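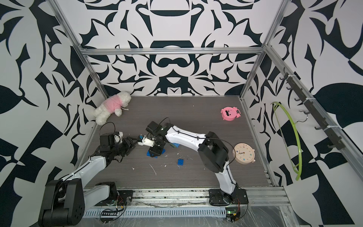
July 6, 2019. Equipment planning, second cell. Mirjam Fankhauser wants one list for the next order, so I'm writing this up in the cell while I can check things against what we have. The arms themselves are settled, same pair again. What needs deciding is the stuff around them. Cabling first: the thin black cable stands up in a loop over the left gripper and another arches over the right wrist, and I'd like shorter leads on the new set if Mulleo will make them. Their minimum is 15 leads per length, which is too many, so ask whether they'll split an order across two lengths.

Frame. Galang quoted for aluminium profile cut to our drawing, delivery in up to 5 weeks. Zatar is cheaper per metre but we cut it ourselves, and the saw is booked out most of the month. I'm leaning to Galang. Ask for the front beam in one piece. Both base plates bolt to it and I don't want a joint anywhere along it.

Duct. Same slotted type along the front. Get a spare length and spare covers.

Tabletop. The dark wood-grain panel is fine to work on, but white scraps and specks show up all over it. Small bench vac goes on the list, $200, coming out of consumables and not capital. Check with Mirjam that she's happy with that split.

Wall panels. Keep the black-and-white pattern so the two cells match. The print shop in Vinonstead still has the artwork from April. Left, back and right walls, same sizes as before, plus one spare back panel.
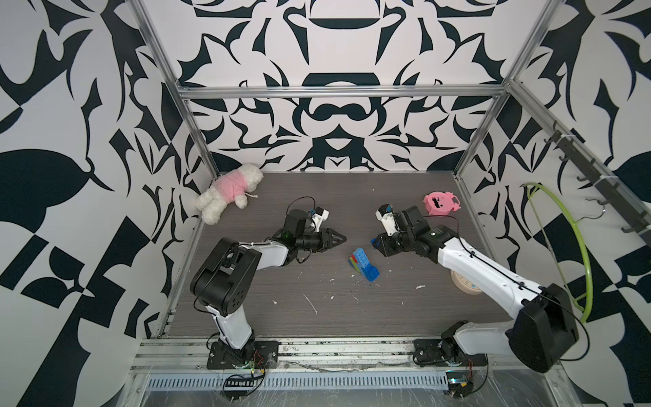

Cell 1, both arms over the table, striped block between them and a little toward the front.

Props. Cheap, so I've been lazy about listing them. We need more studded blocks, some plain and some with printed stripes like the one on the table. Another soft toy and a couple more alarm clocks, any colour. The hook rack on the right wall is held to its rail with zip ties. For cell 2 budget proper brackets, and a few extra hangers.

Grippers. Fingers are the part I'd hold spares of. Put down 2 full sets, left and right, and a bag of the small screws for the mounts. Still no price on these. Mulleo said they'd get back to me.

Not on this order: power supplies (have them), gloves, a second monitor. The monitor can wait for next year's budget.

To do: chase Mulleo on leads and fingers, get Galang to put the delivery time in writing, measure the bay again before anyone orders profile. The old drawing has the right-hand rail on the wrong side of the post.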